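Subject: Re: [stutach-residents] Council budget and the Pimentel Street depot
Date: Jul 17, 2020

On the 17th at 7:52 am, a list member wrote:
> Did anyone get to the end of the audit report? I gave up at page 30.
> As far as I can tell council paid Zistier for the whole
> depot job and it's still only half built. Or am I reading it wrong?

No, you're reading it right! I sat up with it last night (all 191 pages, and a pot of tea) and the bit you want is page 89, in the appendix, in very small print. Council signed with Zistier in April last year, the full amount went out before the second stage had even been inspected, and the auditor says there's no paperwork to show who approved it. There's a line about "verbal authorization" that made me put my cup down.

What bothers me more is the Skivus contract. It's the one for kerbside collection, and it was renewed without going to tender. The mayor's newsletter said we'd save money on it. The auditor couldn't find the sums behind that and neither can I, and I've been through the minutes twice now.

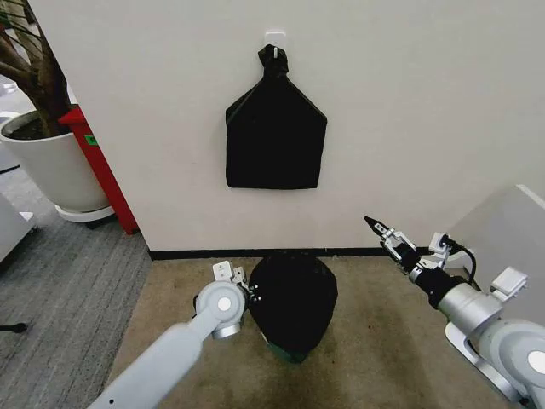 Black bag on its hook, bin underneath.

Anyway, my rates went up again and I know I'm not the only one grumbling. I'd rather we didn't all turn up to the next meeting and shout, tempting as it is, as last time the chair just closed public questions early and went home. Written questions have to be answered in the minutes, so could we send in a few good ones? I've drafted two on Zistier and one on Skivus and I'm happy to post them to the list tonight if people want to pick them apart.

The petition is at 70 signatures, by the way. The paper copy is still on the counter at the Pimentel Street library if your neighbours aren't online. Please print your address clearly, they threw out a whole sheet last time over messy handwriting (mine included, sorry).

One more thing, does anybody have the old budget from before the wards were merged? The link on the council site goes to a blank page and I'd love to compare the depot figures.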